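News from the Ornmont teaching group

Remote control lessons for Drurnix

Since September our members have guided the two arms of Drurnix by remote control, all inside the simulated playroom. The present task is small green pieces and a drawer. We have now saved 1,703 lessons, and we wish to reach 2,000 before the summer meeting.

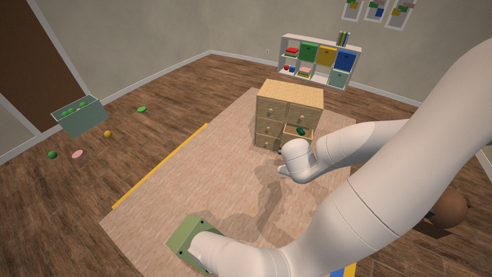
What we learned about the hands

New operators move too quickly near the table. Please slow down before you close the fingers, and keep the wrist camera view open on your second screen. The Brustero controllers must be set to zero before each turn. Lessons with a long pause are also welcome, but mark them in the Polák sheet.
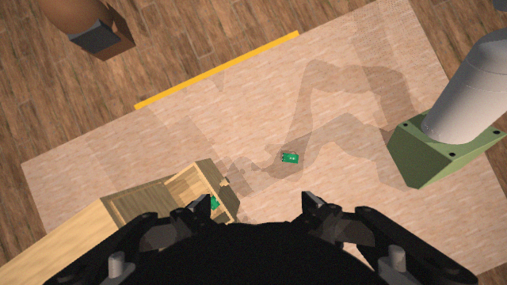 Wrist view in the playroom, with one green piece between the fingers and the crate at the left.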